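Section 4: Your first ride with the Virton trip computer

The unit is charged, the mount is snug on the handlebar, and now comes the fun part! Set aside 15 minutes and pick a quiet route you already know.

1. Press and hold the side button until the Virton logo appears.
2. Enter your wheel size from the table in Section 3.
3. Wait for the satellite icon to stop blinking.
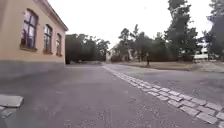 4. Press Start and ride off gently. Speed shows up first, then distance, and the trip total begins to climb (very satisfying to watch).

Note: If the screen shows code 808, the wheel sensor has lost its magnet. Slide the magnet closer to the sensor and press Start again.
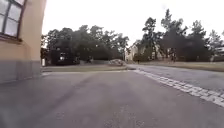
Can I change the display while riding?
Stop first, then tap the lower button to flip between the 4 screens. Your trip keeps recording while you choose.

5. At the end of the ride, hold Stop until you hear two beeps. The unit stores up to 3000 trips, so save them all!

Caution: Keep your eyes on the road. Glance at the screen only when the way ahead is clear.

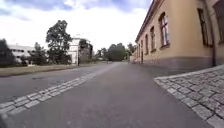

Asphalt path with a cobblestone strip along the left side.

6. Open Settings, then Surface, and choose Smooth, Mixed or Rough. Mixed is a great place to start for town riding. 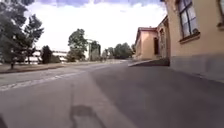 Auto-pause is the feature we love most, and you can fine-tune it under Settings, then Pause. Set it to Low for steady rides and High for stop-and-go errands. It needs a good satellite signal, and tall walls can block part of the sky. Riding beside a building like the yellow-tan one on the right, move a little farther out if it's safe and give the icon a moment to settle. Then press Resume and enjoy the rest of your ride!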